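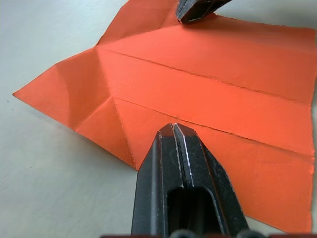
Trotwood is a paper-folding workshop and supply firm. We cut, pack and sell folding paper, write the instruction sheets that go with it, and run classes for adults and school groups. Our teaching begins with the crease. On a strongly coloured sheet such as orange-red, a fold can run from thin and faint at one end to rough and dark at the other, and a ridge that has been worked hard may show tiny worn spots. Students learn to read those marks before they attempt a full model.

The firm began as a mail-order list of 10 papers. The present list is longer and is divided by weight, finish and grain.

What we sell
Puris is our plain practice paper, coloured through, sold in packs of 100 sheets. It takes a firm crease and can be opened and refolded, though the fibres weaken along any line that is worked repeatedly.

Sauerland is a heavier stock for boxes, card bases and wet folding. It should be scored with a bone folder first.
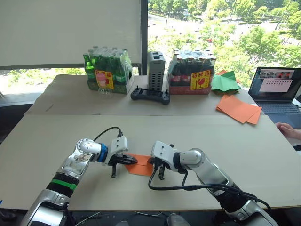

Both papers are cut square on the same guillotine and checked against a steel template. Offcuts are sorted by colour and sold by weight for card making and collage.

Nudska is our printed instruction series. Each sheet covers one model and uses standard fold symbols, with valley folds as dashed lines and mountain folds as dots and dashes. Corrections are printed on the back of the next issue – please check there before writing to us.

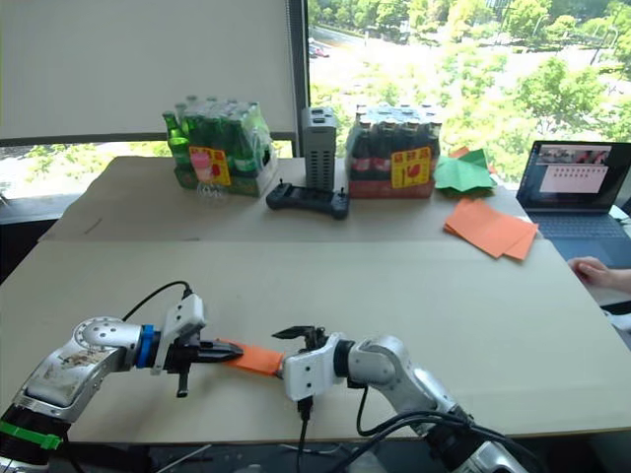 Orange paper, held at both ends.

Classes
Beginners' classes cover bases, reverse folds and simple boxes. The intermediate course deals with collapsing a pre-creased sheet, grid folding and modular work. All paper is included in the fee. Bring a ruler and a soft pencil. There are no classes in December. 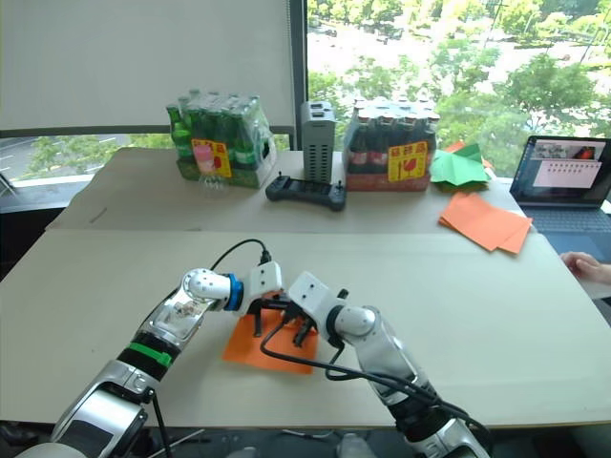
Schools may book a session at our workshop or in their own hall. Tables should be flat, clear and at a comfortable standing height. A light beige top suits demonstration work well, as an orange sheet laid on it can be picked out from the back of the room. Please give us the class size and age range when booking.

Orders and visits
The workshop shop is open on weekdays. Trade orders start at 700 sheets, in any mix of colours. Quote account form 3687 when applying for trade terms.

Page last updated April 10, 2026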